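About Jumaleo

Jumaleo helps small workshops, labs and schools plan for their first automation equipment. We don't build robots and we don't take commissions from the people who do. What we love is the part that comes before the purchase order: the spreadsheets, the floor sketches, the long talk about whether you want an arm at all this year (sometimes you want two good benches and a better air line!).

Rizwan Patwary started the company after buying the wrong gripper for his own shop, then buying it again in a larger size. He still runs most of our first visits, and he still brings a tape measure to every one of them.

How we work

A planning job usually takes 6 weeks. We begin with the task, done by hand, by the people who already do it, and only then open a catalog. From there we write a budget in three parts: the equipment, everything the equipment needs around it, and the first year of keeping it running. That middle part surprises people. Cables, mounts, spare finger pads, training hours, a table at the right height – it adds up fast, and we'd much rather you see it on paper in October than on an invoice in spring.

We're also big fans of hand-held grippers as an early purchase. You can learn a lot about a job with a pair of them before anyone signs for an arm, and our planning sheet now has its own section for them.
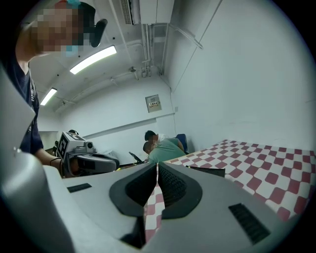

Negussie wrote to us that the spares line was the one their finance office argued over longest, and the one they were happiest to have kept. Hirden asked for the same sheet with a column for leasing, so we added it, and it has stayed in ever since.

Come and see us

Our office is at 1438 Skomska Road, on the second floor. Bring your floor plan, even if it's on the back of an envelope. We'll put the coffee on and get the big paper out.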